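Brerkholm Building, second floor
Walk-through checklist, December

Entrance and stairs
Door closer: OK. Slower than last time but latches.
Handrail: OK.
Stair treads: tread 7 has a lifted nosing. Tape is on it now, needs a proper fix before the holidays.
Emergency light on landing: FAIL. Went out after almost 3 minutes on test. Battery ordered from Holub.

Corridor
Extinguishers: OK, gauges in green. Tag on the one by room 23 is hard to read. Replace tag.
Exit sign: OK.
Storage in corridor: two boxes of paper towels outside the restroom. Moved during the visit.

Work rooms
Walls and paint: OK. No new cracks reported.
Table surfaces: OK.
Cords: keep off the floor and away from door swings.

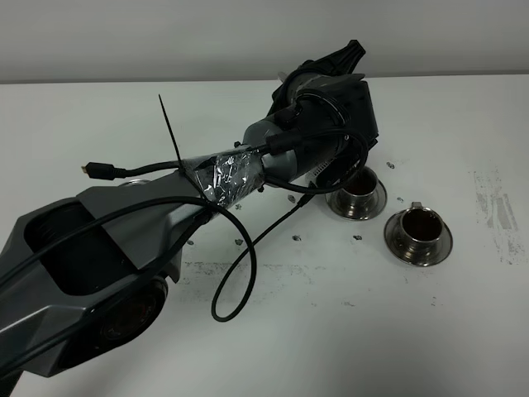 White tabletop and wall behind it, with black cable along the arm.

Heating and water
Radiator valves: room 23 valve is stiff. Ask Tesach to look at it with the boiler service.
Hot water at restroom sink: OK.
Ceiling tile by the vent: old brown stain, same size as on the last sheet. Leave in place and check again after heavy rain.

Still open from last sheet
Key 99 not returned to the key box.
Window latch in the kitchen, waiting on part from Ulameck.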